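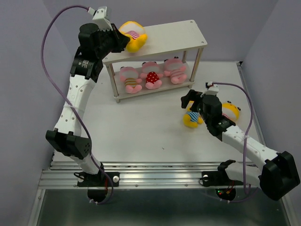 Venholm Home & Workshop Automation Board
General discussion > Manipulation
Thread: Tidying shelves with two arms, are we there yet?

backlash_ben
Posted in March, 34 replies (showing selected page)

The question comes up every few months, so it may as well have its own thread. Can a pair of small bench arms do a household chore to a standard where you would leave them to it? By chore I mean something dull and repeated: toys back on a shelf, cutlery into a drawer, tins into a cupboard. Demonstration videos don't count. I want to hear from people who have run one for longer than an afternoon.

My own position is that putting soft toys on a shelf is close to solved if the shelf stays where it is, and not solved at all if it doesn't.

torque_and_tea
I would go further and say soft toys are the wrong test. A plush toy forgives a bad grasp. You can close on the belly, the foot or the ear and it will come up. You can drop it from 3 cm and it lands more or less where you let go. Try the same policy on a mug and see what is left of the mug.

backlash_ben
Agreed on grasping, but placing is harder than people allow. A plush toy has no flat base. It sits or it lies down depending on how the stuffing has settled. If the job is "on the shelf", fine. If the job is "sitting upright, facing out, in a row", most setups I have seen fall apart.

kerf_allowance
That depends on the shelf as well. With an open shelf on corner posts the top board is easy because you come in from above. The lower level has to be reached from the front, under the top board, and a small arm with its elbow out to one side runs out of useful wrist angles. Ours at Futville (light assembly, nothing to do with toys) has the same problem with stacked trays. We fixed it by raising the upper tray and accepting fewer parts per station.

torque_and_tea
So the answer was to change the furniture. A person wouldn't need the furniture changed.

kerf_allowance
A person gets bored and puts the wrong part in the wrong tray. I don't see why altering a shelf is cheating. Dishwashers only work because the racks were designed for them.

null_offset
Some numbers, for what they are worth. I ran two arms on a bench in the spare room, both fixed to one rail along the front edge, shelf at the back. Task was to clear the tabletop on to the shelf. Out of 34 runs, 11 needed a hand from me. Of those 11, the causes were:

Toy pushed off the back of the top board: the largest group
Gripper closed on clothing only, toy slipped out on the way up
Both arms going for the same toy: 2
Cable caught on the elbow: 2

The last one stopped the arm completely. I have since left a larger loop of cable at the wrist.

backlash_ben
Useful. Were the arms working at the same time or taking turns?

null_offset
Same time. Taking turns gets rid of the collisions but then you have paid for a second arm that mostly waits.

oldflux
I have to disagree with the general tone. One run in three needing rescue is not "close to solved". If a washing machine stopped in one wash out of three it would go back to the shop. People in this hobby mark their own homework very generously.

null_offset
I didn't say it was solved. I gave the count.

oldflux
Fair. The remark was meant for the opening post.

backlash_ben
Accepted, with the reservation that most of those failures look like placement tuning. The board edge is in a known position. Stopping the release point short of it is not research.

gantry_goose
Has anyone tried the Flondisance gripper pads on fabric? I am on Khalaf pads and they are good on card and plastic but they skate on knitted cloth.

kerf_allowance
Used both. On cloth, the Flondisance pads hold better and wear faster. For parts work I stayed with Khalaf.

gantry_goose
Thanks. Wear isn't a worry at my volumes.

torque_and_tea
Back to the question. Nobody has mentioned speed. I can put a handful of toys on a shelf before the arms have finished homing.

null_offset
Speed doesn't bother me for this job. It could take all night and the shelf would still be done by 7 in the morning. What bothers me is having to be in the room.

oldflux
On that we agree. Unattended running is the only figure I would look at. Null_offset, if you repeat the runs with the shorter release point, please post the failures in the same form so they can be compared.

null_offset
Will do. Same toys, same shelf, larger cable loop left in. I'll start a separate thread for the log.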